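Munro Student Robotics Club

The Munro Student Robotics Club is a student group at Ostau Technical College that builds and tests small robots for indoor work. It was started by 12 students from the mechanical and computer engineering programs and is open to anyone enrolled at the college. The club is best known for the Plinemance project, a long-running effort to teach robot arms to handle ordinary household objects.

History

The club grew out of an evening class in machine control taught by Isla Gourlay. Students who had finished the class wanted to keep using the equipment, and Gourlay agreed to act as faculty adviser. In its first two years the club entered line-following and maze contests, with mixed results. Its best finish was a third place with a two-wheeled robot named Jalico, which is still used to train new members.

Gavin Lamont, then a second-year student, became club president in the third year and moved the group away from contests. His view was that contest robots were taken apart too soon for anyone to learn much from them. The change was not popular with everyone, and several members left to form a separate racing team, which lasted 7 months.

Plinemance project

Plinemance began in October of the following school year. Members use hand-held grippers to pick up, move and put down objects by hand, and a camera mounted on the gripper records each attempt. The recordings are then used to train a control program for a robot arm with the same type of gripper.

The first set of tasks was limited to desks and shelves. The club set a goal of 500 usable recordings for each task before any training was done. Recordings were thrown out if the object left the camera's view for too long or if the gripper was moved too fast. Early sessions had a high rejection rate, mostly from fast wrist turns, and a short practice period was added for new operators.

Later tasks included opening drawers, standing bottles upright and placing lids on jars. The lid task was dropped after one term – the fingers could hold a lid but could not turn it evenly – and was taken up again when a softer finger design was ready.

Membership and meetings

Members work in teams of 6, with one person in each team keeping the written log. Sessions start at 5:30 p.m. and end when the last set of recordings has been copied and checked. First-year students normally spend a term on labeling and repair work before they operate a gripper, though this rule has been relaxed when numbers are low.

The club charges a small yearly fee, which covers replacement finger pads and storage drives. Larger items are paid for by the college department. Logs from past terms are kept in the department office and may be read by any student on request.

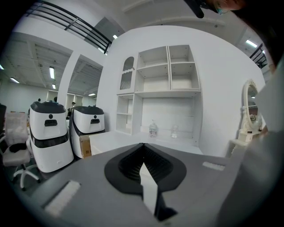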